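Home | Forums | Podcasts | Film & TV | Search | Log in

Nekdale Boards > Podcasts > Loudness on the Julletti rewatch feed

viltell_ears
Episodes since April are noticeably quieter than the back catalog. I measured the last one at -21 LUFS integrated. Older ones sit near -16. Did the export preset change?

mnyaga
Yes. Mwanaisha Nyaga here, I edit the show. We moved to a new preset when we started the Flores miniseries coverage. The limiter is off and clips from the series are ducked more.

hiss_and_hum
Leave it off. The old episodes were squashed and the theme music pumped every time two hosts laughed.

viltell_ears
You can hit -16 without pumping. Two dB of limiting on speech is inaudible. At the current level I'm at full volume on the train and still miss half the plot recap.

hiss_and_hum
Then turn on volume leveling in your player. Mine has it.

viltell_ears
Mine doesn't, and the fix belongs in the master.

mnyaga
I'll re-export the 90 minute finale episode at -16 with a gentle limiter and put it up as a test file. If it holds up I'll redo the other 14. Chapter marks will stay where they are.

Contact | Copyright Nekdale Boards | Back to top 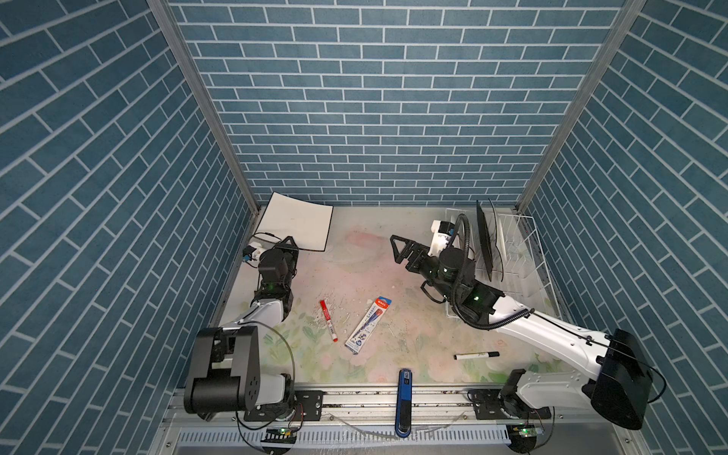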